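**Is anyone else not buying the Bikow hype?**

**flatnine_gunwoo**
Third single this year and every blog I follow has run the same write-up, nearly word for word. "Genre-defying." "His most personal work yet." I played "Flokari" four times last night and I hear a decent hook, a drum loop I could find in any starter pack, and a second verse that repeats the first one with the city names swapped. What am I missing?

**iseul_w**
You're missing the low end. Are you on laptop speakers?

**flatnine_gunwoo**
Headphones. Decent ones. The low end is fine. Fine doesn't get you called the future of anything.

**tapehiss110**
The blogs copy the press release. They've done that forever and you can't pin it on him. I've got 200 bucks' worth of records on my shelf from people who got the same treatment and half of them were good.

I do think the tempo is a problem. It sits at 110 the whole way through and never breathes. "Ryu" slowed down for the bridge and that was the best part of the song.
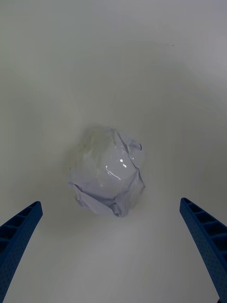
So if you're asking whether he's gotten lazier since "Ryu," I'd say a little. If you're asking whether he was never any good, no, go back and play the first EP.

**hangyeol_c**
Hard disagree on the tempo. It's a club track. You want a club track to slow down in the middle so everyone can check their phones?

**tapehiss110**
Which club? It's been a year.

**hangyeol_c**
You know what I mean.

**inho_shim**
My issue is the numbers. The video had more than 14 thousand views the first morning and 3 comments. Two of those were the same guy. I'm not accusing anybody of buying plays, but I've put out songs myself and that ratio looks weird to me.

**iseul_w**
People don't comment on music videos anymore. I watched it twice and didn't write anything.

**inho_shim**
Maybe. I'd still like to see what it looks like by May, when the ad money runs out.

**flatnine_gunwoo**
Do we know there's ad money? Prarna is a tiny label.

**inho_shim**
We don't. I'm guessing from how often it got pushed at me between other videos - could be just my account.

**subin_s**
I'll stick up for the second verse. The city names are the point. He's singing the same lines in every town because that's what touring felt like to him. It worked on me, anyway.

**flatnine_gunwoo**
Did he say that somewhere or is that your reading?

**subin_s**
My reading. Am I not allowed one?

**flatnine_gunwoo**
Sure you are. I played it again with that in mind and I like the verse a bit more. Still think the loop is out of a starter pack.

**hangyeol_c**
Name the pack then.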